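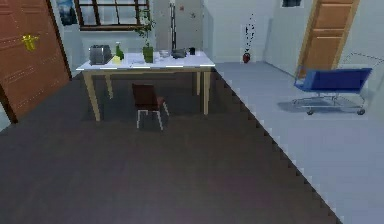 Stosis opens remote training program for household robots

20 August 2021

Stosis has opened its remote training program to the public after a trial that began in May at its Dultdale office. People who sign up steer a simulated robot through a furnished room from a home computer, and the software records each move so that a real robot can later be taught the same task.

The trial drew 503 people, who turned in 1258 recorded runs. Most of the tasks were short kitchen jobs, such as moving a cup or a bowl from one end of a table to the other. Nearly 12 percent of the runs were thrown out, most often after the operator lost the connection partway through.

"A slow run is fine with us," said Yeison Chambi, who manages the program. "We just need the person to finish the task and not skip steps."

Operators can use a keyboard or a game controller. Histard, a software firm in Mosquera, built the control screen and will handle support.

New operators must complete a practice session before their runs are counted. Sign-up is free and open to adults.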